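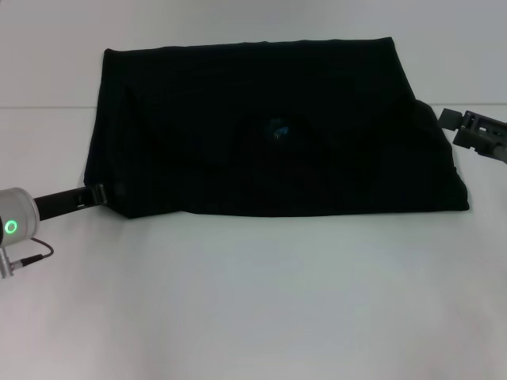 Fold It Badly, but Fold It

Opinion > Household > Laundry
Reading time: 7 min

I grew up in a house where a crooked fold was opened again and repeated. My mother ironed even the dish towels. So it took me many years to accept the opinion which I defend today: black cotton should be folded fast, on a big table, and then left in peace.

Black fabric is difficult for the eyes. On a white surface you see the outline very well, but inside the outline everything disappears. You cannot easily find the seam or the middle line. The shop Tostano sells a folding board for this, and my neighbors in Wundden like it. I tried it in August and gave it away. The board makes every piece the same size, but my shelves are not all the same size.

What helps me is the table. A bed is too soft and the sofa is worse. On a hard white top the cloth can lie wide, with its small waves, and the hand goes once from the middle to the border. If there is a print, I like to know where it is before I fold – an old print can stick to itself when it stays pressed for a long time.

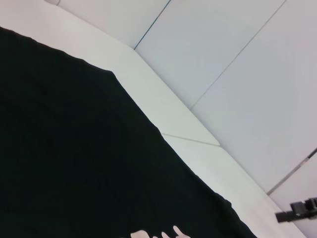
A reader from Cheetham wrote to me that this is only laziness with a nice name, and that a shirt put away with wrinkles will be worn with wrinkles. I respect this. But I washed 60 pieces last month, and I would not iron them for any reader. Most wrinkles in a black shirt are visible only to the person who folded it.

Contact Itoden | © Itoden 2023 | Back to top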